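**Evaluation of the Trotis Disassembly Service: June Progress Report**

Prepared for Hae-won Cheon, Roststead Equipment Recovery Fund
Submitted by Sandra Tunstall, Flostton Reuse Center

### Status

The grant supports a review of the Trotis service, offered by Mridha, for handling hard drives in retired desktop computers. Installation at Flostton is complete, and two staff members have finished operator training.
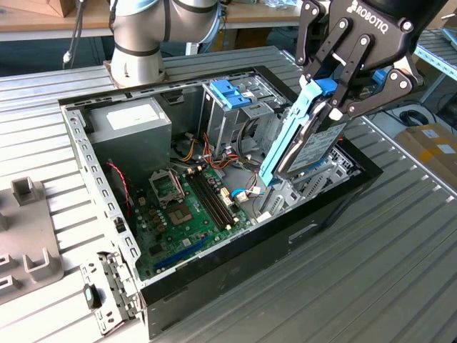 The test plan agreed with the Fund covers 256 drive handling cycles. Work is on schedule, and Mridha has answered all support requests within the period stated in the service contract.

### Findings to date

Changing the setup from one case model to another takes about 9 minutes. Staff consider this acceptable for batches but slow for mixed deliveries. 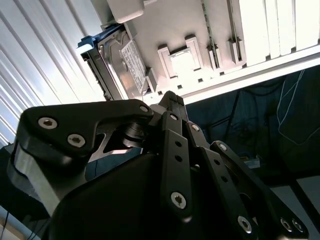
Drive access remains the main subject of the review. Cases differ widely in how drives are held, and the service depends on a carrier the gripper can reach. Units with a caddy and a protruding blue latch tab, mounted close to the open side of the case, are the type we intend to use as the baseline. Bare drives held by screws are outside the current contract.

### Next period

We will repeat the cycles using the practice plate and compare both sets of results.

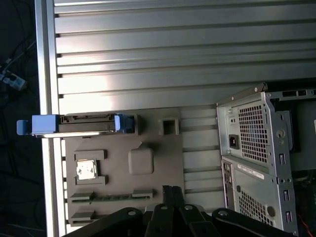

Mridha has also been asked to quote separately for maintenance after the trial ends. No change to the approved budget is requested.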